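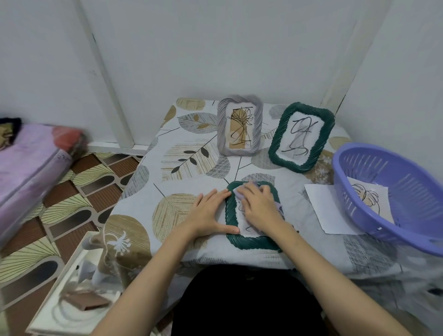 Pressing a cloth to a picture frame by hand at a table set against the wall. Household cleaning jobs like this one are part of the Galia home task service.

Bradell adds frame cleaning and other tabletop chores to its Galia service

Bradell has widened the list of household jobs covered by Galia, its paid service for companies that train home robots. The new jobs are all done seated at a table, and they include wiping picture frames, folding cloths, sorting paper and putting small items back in a basket.

Galia supplies first-person video of people doing ordinary chores in their own homes. Customers use it to teach robot arms how a pair of hands shares a job. Bradell began selling the service in the spring with kitchen work only, and most of the early orders were for loading dishes and wiping counters.

The tabletop set went on sale in May. It has 13 jobs, and a customer can order any of them singly or take the whole set. Each order comes with the video, a written log of what was done in each clip, and marks showing when each hand touches an object and when it lets go.

Veikko Lehtinen, who manages the service at Bradell, said customers had asked for jobs in which one hand does very little.

"A lot of what people do at home is one hand holding and the other hand working," Lehtinen said. "Kitchen video has some of that, but the holding hand moves around a lot. With a frame on a table, one hand stays put and you can see how the person keeps the thing from sliding."

Frames were picked as one of the first jobs because they come in many sizes and finishes, and a raised border catches dust in a way a flat surface does not. The written instructions for the job fit on one page. The person is asked to sit, lay the frame face up, hold it at the side, and wipe the inside panel before the border. Nothing is said about speed, and people are told to use whatever cloth they would normally use.

Bradell does not send a crew. People who take part work at home with their own belongings and their own furniture. They are paid by the accepted clip and can stop at any point.
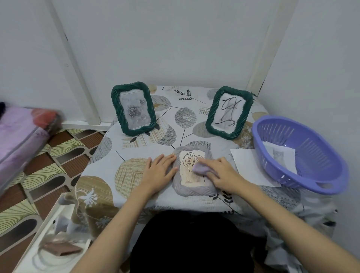
Sirkka Eskola said she would rather see fewer jobs on the list and more homes for each one. A robot trained on frames from a small number of tables, she said, may learn the tables as much as the frames, and a buyer has no easy way of checking that until the robot is put to work somewhere else.

Lehtinen said the point was a fair one. Bradell now limits how many clips of one job it will accept from the same home, and the order form lets a customer ask for a lower limit. A lower limit raises the price and adds to the wait.

Delivery for a single job takes 11 working days from the time the order is confirmed. The full tabletop set takes longer, and Bradell quotes a date for each order. Customers who want a job that is not on the list can ask for it, but the company will first run a short trial to see whether the instructions make sense to people who have not done it on video before.

Zakerham, which makes a two-armed tabletop robot for care homes, was among the first to order the new set. The company had been using video recorded in its own workshop, where staff took turns at the same bench. Its engineers found that the robot did well with items placed squarely in front of it and poorly when they were set at an angle or close to something else.

In a written comment, Zakerham said it had used the Galia clips for 2 rounds of training so far. The robot now keeps its holding hand on the object for more of the job, the comment said, but it still presses too hard on light items and sometimes pushes them toward the back of the table. The company plans a third round with more clips of thin and lightweight objects.

Pressure is the main thing the service does not provide. The video shows where a hand is and what it touches, but it gives no reading of how hard the hand is pushing. Bradell has looked at thin gloves with sensors in the fingertips and has decided against them for now. Lehtinen said people wearing the gloves handled cloth differently — they gripped it in a bunch instead of spreading it under their fingers — and the clips were less useful as a result.

Lighting is another limit. Clips recorded late in the day tend to be darker, and glossy surfaces can throw back glare from a lamp. Bradell rejects clips in which the hands cannot be made out but keeps those that are only dim, on the grounds that a robot in a real home will meet the same conditions. Customers can filter dim clips out before download.

There are 4 price levels, set by the number of clips in the order. The lowest is meant for university labs and small firms and covers one job. All levels include the touch marks. The two highest also include a check by a second reviewer, who watches each clip and compares it with the log. Errors found by a customer within the first month are corrected at no charge.

A free sample is offered to anyone who registers with a work email address. It holds a few clips from the frame, cloth and basket jobs, along with the matching logs, so that a team can test whether the files load in its own software before it places an order.

Lumbantobing, a software firm that sells tools for viewing and trimming this kind of video, has added support for Galia files in its latest release. Users can open an order directly and jump to each point where a hand makes or breaks contact. Earlier versions needed the touch marks to be converted first, a step that some customers had complained about.

Bradell is taking orders for the tabletop set through its website. Laundry jobs done standing up, including hanging and pairing, are next on its list, and the company has started asking current customers which of them they want first. Replies are being accepted until the end of the month.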